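## Questions I get about the recording days

**What do you lot do all day?**

We collect examples for the Skavano model. I drive the arms through a small job, like putting toy cutlery away, and we save what the cameras saw along with how the arms moved. Then I do it again (and again!) with things shuffled about. The learning side happens later, over at Bainbridge, and I mostly hear about it second-hand.

**How many goes do you need?**

For the cutlery job we're after 1000. We had 336 in by the end of December, and Zdenka Dimitriou threw out 189 of an earlier lot when she found the camera clock had drifted. I sulked for a whole tea break.

**Why so much clutter on the table?**

I get asked this one a lot! If the cup is the only thing there, the model gets lazy and grabs whatever it finds. So we leave toys and odd blocks out, and they stay put while I work.

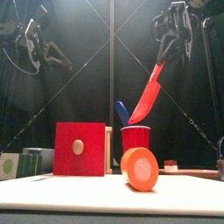 *Red knife over the red cup, left arm keeping out of the way.*

**Do both arms have to do something?**

Nope. Plenty of jobs only need one, and I park the other up high. We still record it, as staying still is worth learning too.

**What if you drop something?**

Keep going, pick it up, finish the job. I tag it "recovered" and it stays in. If I give up halfway, it goes in the reject folder and Elsie Sedgwick looks at it when she's next in from Cestside.

**Can I have a go?**

Yes please, if you can get to Delodham! You'll do 100 practice runs first and we don't keep any of them. Bring a jumper.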